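Setting Up the Simulated Wrist View on the Ulmont Cell
Project report, spring term
Dae-han Ok

1. What we were asked to do

The Ulmont cell is one arm with a two-finger gripper, plus a simulated copy of the same arm in a kitchen-like room. Our job was to get the simulated wrist camera into a state where other groups could use it. The handout says this takes an afternoon. It took us most of March, and I am still not convinced the result deserves the word "calibrated."

2. Starting condition

The previous group left a config file called Netia and a one-page note. The note claims the camera mount was "matched to hardware." There are no measurements in it, and no record of who did the matching or against what. I treated the claim as unproven and started over from the mount drawing.

The first problem was the tilt. Netia has the camera pitched 8 degrees further down than the drawing does. Either the drawing is out of date or someone changed the number until the picture looked nice. I suspect the second, but I can't prove it. We went with the drawing and saved our version as Ji.

3. Checking the view

For each change we opened the gripper fully, rendered one still from the wrist camera and compared it with the one before. I would have liked a test target in the room, such as a checkerboard, but the scene files we were given don't include one and we were told not to edit them.

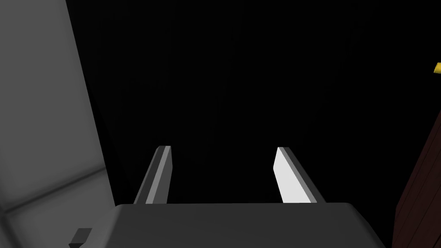

Figure 1. Wrist camera render, gripper open and empty. The background between the fingers is almost entirely black.

The fingers are easy to find in Figure 1, and both tips can be seen, so the view passes the only two checks in the handout. I don't think those checks are good enough. The inner face of the right finger is pale, almost white, while the left one is a medium gray. A program that looks for finger edges by brightness would have to cope with two quite different fingers. The large light-gray surface on the left is another worry, as its shade is not far from the fingers themselves.

The dark middle is worse. A render like this tells you about the mount and very little about whether the camera can see anything worth picking up.

4. Lighting

We tried the Fandier light preset, which the handout recommends for "realistic results." Realistic compared to what, it doesn't say. We ran 200 renders with it at different arm poses, and 63 of them still failed our own brightness check. Raising the light further fixed some of those and washed out others. We left the preset at its default and wrote down the failing poses.

5. Upkeep

Anyone taking over should do the following.
Load Ji, not Netia.
Open the gripper before the reference render.
Compare finger tips first, then the edges of the gripper body.
If the tilt has changed, find out who changed it before fixing it. The file has no lock.

6. What I would not claim

The view is repeatable. Two renders from the same pose came out identical, as they should in a simulator, so this is weak evidence of anything. We never compared it with the real camera, which was out for repair the whole time. Until that is done, the mount numbers rest on a drawing with no revision date.

The render log and the list of failing poses are in the project folder under job 2729.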